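Appraisal ordered before rate lock – anyone else getting pushed on this?

znimri
Posted Monday, September 23, 2024

Refinancing a two-bedroom condo. The broker, Granonico, wants me to pay $542 for the appraisal before they'll lock the rate. My last lender locked first and ordered the appraisal the week after. Is this normal now? The appraisal management company is Cullex, if that matters.

elina_s
Pretty common. Some lenders want to know the value will hold before they commit to a lock. Ask if the fee is refundable up until the inspection happens. Mine was.

Gwen Barbier
I disagree with elina_s. Common doesn't make it a good deal. You pay, the appraiser takes two weeks, rates move, and you're stuck because you already spent the money. I'd ask for the lock in writing first or walk.

znimri
Gwen, walking costs me too. I already paid $300 for the condo questionnaire and the HOA won't reissue it to a different lender for free.

rimantas_l
What did your last appraisal come in at compared to what you need? If you have a lot of equity, the order hardly matters. If it's tight, I'd want the value first.

znimri
It's tight. If it comes in $4,000 low I'm back to paying mortgage insurance. They quoted 14 days for the report.

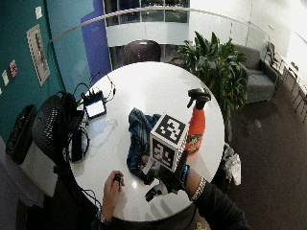
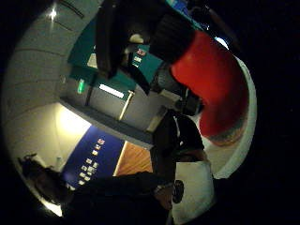

rimantas_l
Then I'd pay for the appraisal first and lock after. A lock on a loan you might not want isn't worth much, and extensions cost money.

Gwen Barbier
Only if rates stay put for those 14 days. He's taking all the risk and the broker is taking none.

elina_s
Ask about a float-down. Granonico offered me one in August – small fee, and I never used it, but it settled the question of when to lock.

Ülle K.
One more thing to ask: can the report be transferred? If Cullex is set up as the management company with another lender, they may accept it. Get that answered by email before you pay.

znimri
Good point, I hadn't asked. Sent the broker a note about the transfer and the float-down. Will post what they say.

Gwen Barbier
Still think you should get a second quote while you wait.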